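Visit to Desmet, Clallthorpe: Hand-Held Gripper Review

Our purchasing group visited the Desmet workshop in October to review the Folov hand-held gripper, offered for lease in sets of 18. Yannick Perrin led the demonstration and answered questions on service terms. Finger pads are sold separately in packs of 100, and the quoted service interval is 1000 grasps. Maarja Lukoševičius asked that pad condition be recorded at each handover. Units were tried at the bench in Room 231.

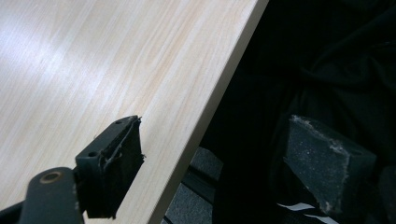 Finger pads at the table edge; the left pad is frayed along its margin.

A revised quotation covering replacement pads has been requested from Desmet.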